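Peluches et textiles rembourrés : lavage et séchage sans tassement

Un rembourrage en fibre de polyester supporte le lavage en machine à 30 °C, à condition de limiter l'essorage et de maîtriser le séchage.

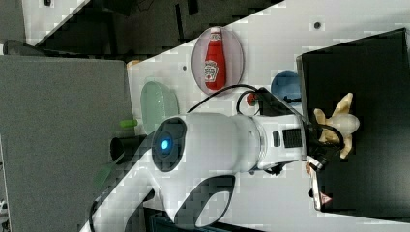 Pornthip Chaiyaporn objecte que 30 °C ne suffisent pas contre les acariens et qu'elle place l'article sec au congélateur, vingt-quatre heures à −18 °C, avant chaque lavage. La méthode est valable — le froid tue les acariens mais n'élimine pas les allergènes, que seul le rinçage entraîne.

Préparation
Contrôler les coutures et reprendre tout point lâche au fil polyester. Retirer les modules sonores et les piles. Enfermer l'article dans un filet à mailles fines.

Lavage
Cycle délicat, lessive liquide à demi-dose, sans assouplissant. Essorage à 400 tr/min. Un essorage à 2 000 tr/min, réservé aux petites essoreuses séparées, comprime la fibre en paquets difficiles à défaire.

Séchage
À plat sur une grille, loin d'un radiateur. Retourner toutes les quatre heures et décompacter à la main. Le cœur sèche en dernier : peser avant lavage, puis en fin de séchage. Tant que l'écart dépasse deux grammes, prolonger.

Brosser le poil à sec, brosse souple, dans le sens de la couche.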